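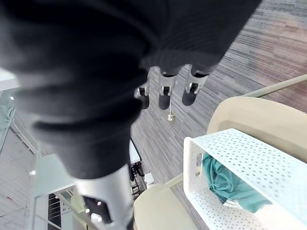
Dradis has released Sisevel, a striped low-pile carpet line for offices, waiting rooms and shared work areas. The line is built on a linear pattern of long, narrow bands in several grays. The gray striped carpet here, laid beside a cream-colored chair with a curved backrest, runs on the diagonal, with silver and a faint brownish mauve between the darker bands. Dradis recommends a diagonal lay for rooms where seating is moved often, as the stripe gives no fixed line against which chairs must be squared.

Sisevel is supplied in broadloom and in tile. Both formats use the same solution-dyed yarn and the same loop construction, and both are made at the company's Stunow plant. Tiles are cut with the stripe parallel to one edge and carry an arrow on the back for direction. For a diagonal lay, installers should snap the first chalk line from the room's center point and allow extra material for perimeter cuts. Allowances for common room shapes are listed in the installation guide.

The color range was developed for use with pale furniture. Cream and beige seating tends to show up as a single bright area on a plain dark floor, and on a plain light floor the outline of the seat is easily lost. The Sisevel bands are narrow enough to read as a mid-gray from standing height and as separate lines at close range. Contrast between neighboring bands was kept low to limit flicker when a person walks across the pattern.

"We went through 67 stripe layouts before we settled on the band widths," said Bülent Keskin, product manager for contract flooring at Dradis. "Most were rejected under seating. A stripe can look fine on a sample board and become very busy once there are chair legs and shadows on it."

The release follows a trial installation at the Bai office building, where Dradis laid 1814 square feet of Sisevel in two meeting rooms and a connecting corridor. The carpet remained in place for 18 months under normal use. Cleaning was limited to daily vacuuming and hot water extraction twice a year. At the end of the period the company lifted 159 tiles for inspection, including all tiles from the doorways and the areas below fixed tables. Pile height, seam condition and color change were recorded for each tile. The trial report is available to specifiers on request.

Two changes were made as a result of the trial. The backing was stiffened to reduce corner lift at doorways, and the lightest silver yarn was replaced with a slightly darker shade after soil marks were recorded along the corridor. Existing samples with the earlier silver yarn should be discarded – the replacement sample set has a gray label on the reverse.

Sisevel is suitable for use with casters when fully bonded. Loose-lay installation is not recommended under rolling chairs. Glides on fixed-leg chairs should be flat and free of burrs.

Broadloom orders open in July. Tiles will follow once the first production run has cleared inspection. Sample sets, the installation guide and maintenance instructions can be requested from the Dradis contract flooring desk or through regional distributors.

Media contact: Bülent Keskin, Dradis Contract Flooring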